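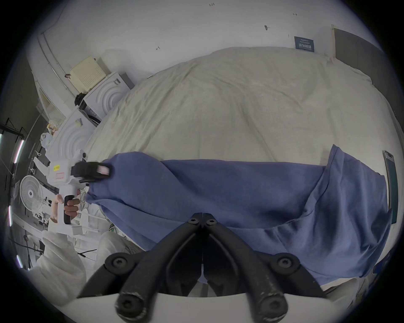 *Blue cloth, cream duvet.*

Ten minutes to closing and the board was wrong again.

Vesela Ivanov saw it from the tram stop. Zeko, the booth on Paselska Street, red numbers in the window. BUY and SELL, same figure on both sides. 558. No gap. A booth with no gap is a booth giving money away, even she knew that, and she ran.

Bag banging on her hip. A bus honking. Inside, one customer ahead of her, a man in a ski jacket asking about commission. There was no commission. There was a sign saying so. He read it out loud, slowly, and then asked again.

Come on, come on.

She had the envelope flat against her stomach, under the coat. Her mother's envelope. Her mother had kept it in a drawer with the winter tights, and it had gone from drawer to drawer through three apartments, and nobody was to touch it because the rate was bad. The rate was always bad. It was bad the year Vesela finished school. It was bad the year the roof went. Her mother used to call the bank in Brestik every Monday and write the number on the calendar, then click her tongue and hang up.

The man in the ski jacket wanted small bills. Then he didn't.

"Next."

The girl behind the glass had a name tag, LEJLA KELMENDI, and a sandwich she was trying not to look at.

"Your board," Vesela said. Then stopped. Why would you say it? Why would anybody say it? "Your board says 558."

"Yes."

"For buying."

"For both. It's stuck." Lejla leaned over and hit something under the counter with her knee. Nothing changed. "Vasseur sends the rates and the board takes whatever it takes. I have to honor it till six. How much?"

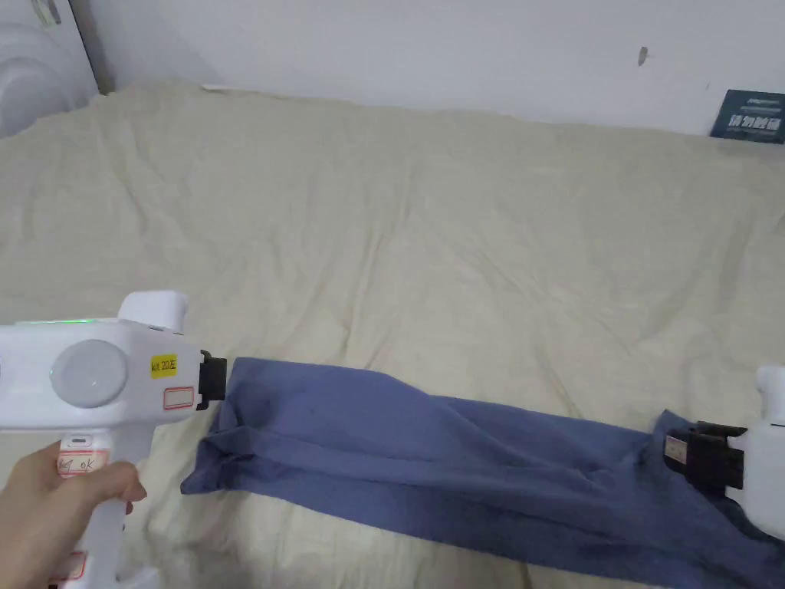
*White handle, left hand. The thin light on top is green.*

Vesela put the envelope in the tray. It stuck to her fingers a little, the old glue. Inside, 2 bills, folded together once, 1,000 and 1,000. She'd looked exactly one time, in the kitchen, with the door shut. Like a kid.

Lejla unfolded them. Held one up to the lamp. Then the other one. Put them down side by side and smoothed them with the edge of her hand and said nothing for a long time, long enough for the clock over the door to jump.

"Where did you get these?"

"My mother."

"They're the old series."

"So?"

"So I don't know. Wait." She picked up the phone. Somebody answered right away and she turned half around on the stool, talking low. Old series, yes. The bridge on the back, yes. No, both of them. No, she's standing here.

Vesela read the no commission sign. Read it again. Behind her the door opened and it was cold down the back of her neck, and a woman asked if they were still open and got no anwser. 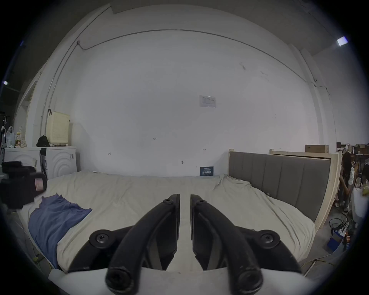

The phone call went on. Four minutes to six. Vesela did the sum on the back of her tram ticket, then did it again becuase she didn't trust her sevens. You got 558 for every hundred. Twice that, times ten. She wasn't used to numbers with that shape. It wasn't a house. It was a used car, or the roof, the roof again, or a year of not opening the gas bill with her eyes half closed.

And her mother would have said wait. Obviously. Wait till spring. It goes up in spring.

It went up in October once. Three days, and her mother had been in bed with her chest and missed it. She talked about those three days more than she talked about her wedding.

"Okay," said Lejla. She'd put the phone down. "Ka-ming Ho says the counter can't take them."

"The board—"

"I know what the board says. The board's for current bills. Old series has to go to the central bank, with a form, and they pay what they pay."

"Which is what?"

"The fixed rate. From when they were pulled." She pushed a printed card across, a table with small gray rows. Her nail under one of them.

Vesela looked. Bent down and looked again, nose nearly on the glass.

The fixed rate was lower than the board. It was higher than every number on every calendar her mother ever kept. All those Mondays. It had been sitting there in a gray row the whole time, not moving, and she'd been calling up to ask about the other one.

"Is there a deadline?" Her voice came out funny.

"No. There used to be. They dropped it."

Behind the glass the board gave a click. 558 went dark, came back as something ordinary with a gap in it. Six o'clock. The woman at the door said oh for God's sake and left.

"You want the form?" Lejla asked.

Vesela wanted to sit down. There was no chair. She held out her hand for the form. 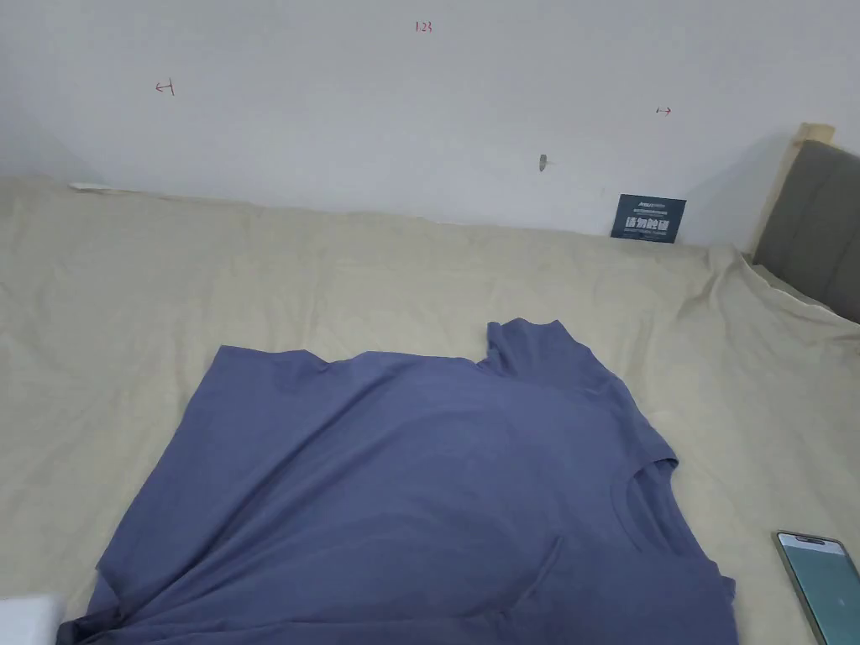
Zdenka said, on the phone that night, that she should've gone to the other booth, the one by the station, they never check the series, and was she crying, and what kind of form takes four pages anyway?

"I'm not crying. I'm filling it in."

"In pen?"

"In pen."

"And what did you put for source of funds?"

Vesela turned the page over. It was a short line, maybe the width of her thumb. She'd written *drawer*. She'd crossed it out, and then written it again above.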